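Startseite » Anleitungen » Greifer und Hände » Störungen beheben

Hand öffnet nicht mehr: Stoff in den Fingergelenken lösen

Diese Anleitung gilt für zweiarmige Roboter mit gegliederten Fingerhänden, die Wäsche aus einem Korb aufnehmen. Der Fehler tritt fast immer beim Greifen auf: Die Finger schließen, ein Stück Stoff gerät zwischen zwei Fingerglieder, und beim Öffnen bleibt ein Finger stehen. Die Steuerung meldet dann Überstrom an der Hand und hält den Arm an. Im Protokoll der Prester-Steuerung steht dafür der Code 420.

Wer an dieser Stelle nur quittiert und weiterfährt, riskiert einen gerissenen Sehnenzug. Bei uns ist das im Juli passiert. Der Arm hob an, der Stoff hing noch im Mittelfinger, der Korb kam mit und kippte vom Stuhl. Der Schaden an der Hand war größer als der am Korb, die Reparatur hat 19 Tage gedauert.

Vorbereitung

Benötigt werden ein stumpfer Kunststoffspatel, eine Taschenlampe und ein weicher Pinsel. Keine Schere und keine Pinzette mit Metallspitzen verwenden, die Dichtungen an den Gelenken sind dünn. Eine zweite Person bleibt während der ganzen Arbeit am Not-Halt.
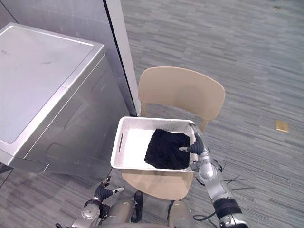
Text: Princess Pangilinan
Rubrik: Störungen beheben

Typisch ist eine Haltung, bei der eine Hand über den Korbrand in ein zusammengeknülltes Kleidungsstück reicht und die andere frei in der Luft steht. Auch die freie Hand gehört zum Gefahrenbereich. Sie kann sich beim Wiederanlauf bewegen, obwohl die Störung auf der anderen Seite liegt. Kabel auf dem Boden vor Beginn so legen, dass man beim Zurücktreten nicht hineingerät.

Schritt 1: Anhalten
Not-Halt drücken und warten, bis beide Arme stehen. Den Meldungstext noch nicht löschen. Gelenknummer und Stromwert notieren, nach dem Neustart sind beide weg.

Schritt 2: Arm abstützen
Bei manchen Armen fallen die Bremsen verzögert ein, der Unterarm sackt dann etwas ab. Deshalb den Unterarm von unten mit der flachen Hand stützen. Nicht in die Gelenkspalte fassen. Den Korb auf der Sitzfläche festhalten, damit er nicht verrutscht.

Schritt 3: Finger entlasten
In der Bedienoberfläche die betroffene Hand auf »stromlos« schalten, aber nur die Hand. Dafür den Not-Halt nach Absprache mit der zweiten Person entriegeln, die Armantriebe bleiben gesperrt. Nach etwa 3 Sekunden lassen sich die Finger leicht bewegen. Geht es nicht leicht, ist die Hand noch bestromt - dann zurück zu Schritt 1.

Schritt 4: Stoff lösen
Das Kleidungsstück zur Hand hin schieben, bis keine Spannung mehr darauf ist. Ziehen macht es schlimmer. Den Spatel flach zwischen Stoff und Fingerglied führen und den Finger dabei langsam strecken. Bei dunklem Stoff die Lampe seitlich halten, von oben sieht man die Falte im Gelenk oft nicht.

Schritt 5: Gelenke prüfen
Jeden Finger einmal von Hand beugen und strecken. Fusseln mit dem Pinsel entfernen. Bleibt ein Finger hängen oder knackt er, den Roboter außer Betrieb nehmen und die Hand tauschen. Nicht nachfetten.

Schritt 6: Wiederanlauf
Korb und Kleidungsstück ganz aus dem Arbeitsbereich nehmen, zwei Schritte zurücktreten und die Meldung quittieren. Hand leer öffnen und schließen, zuerst mit halber Geschwindigkeit. Erst wenn der Strom dabei unauffällig bleibt, den Korb wieder auf den Stuhl stellen.

Wenn der Fehler wiederkommt

Meistens liegt es an der Greiftiefe. Fahren die Fingerspitzen zu weit in einen Stoffhaufen, schließt sich die Hand um mehrere Lagen. Den Wert in kleinen Stufen verringern und nach jeder Änderung mit demselben Kleidungsstück testen. Liegt die Wäsche direkt an der Korbwand, den Greifpunkt zur Korbmitte verlegen, sonst drücken die Finger den Stoff gegen die Wand. Bei durchbrochenen Körben kommt hinzu, dass eine Fingerspitze in der Öffnung hängen bleiben kann. Die Meldung ist dieselbe, der Handgriff nicht: Hier den Korb bewegen und den Finger in Ruhe lassen.

Die Stromgrenze der Hand bitte nicht hochsetzen, auch nicht für einen Test.

Weiter zu: Sehnenzug wechseln | Not-Halt prüfen | Greiftiefe einstellen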